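We use cookies to keep this site running and to remember your settings. Accept | Manage

Print this page | E-mail this page

Flodgate hand gripper: questions about the slipping pad fault

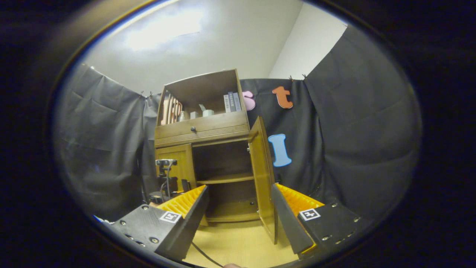 What went wrong with the grippers?
A batch of finger pads was glued with too little adhesive, and after a few weeks of steady use the pad can creep along the finger plate. You may feel it as a small give when you close on a door knob or a cup - easy to miss when you're busy, so please don't feel bad if you did!

How do I check mine?
Close the fingers gently on something soft, then push each ribbed pad sideways with your thumb. It should stay put. If it moves at all, stop using the gripper and set it aside with a note on it, so that a colleague doesn't pick it up by mistake.

Was anyone hurt?
We're glad to say no. Osian Maddocks had a mug drop near his foot in April, and his report is what got us looking into all this. Thank you, Osian.

Can I glue the pad back myself?
We'd much prefer you didn't, kind as the thought is. Household glue goes brittle, and the pad then lets go all at once. Sheena Lamont will send you a replacement pair, usually within 8 days.

Do I have to throw out my recordings?
Probably not. Keep everything from before the slipping began, and mark the later sessions so Sheena can look them over with you.

Last updated 11 September 2024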